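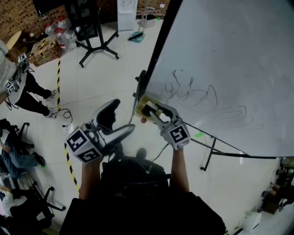
Hi, and welcome to Flomari! We started out teaching robots small everyday chores, and there are now 61 of us. I came from a packing line myself, and back then a new machine just showed up one morning – no one had asked us a thing. So we do it the other way around. The people who know the job use the hand-held grippers, show how it's done and tell us which parts they'd happily give up (wiping boards is a popular one!). My own days have a lot less lifting in them now, and a lot more talking.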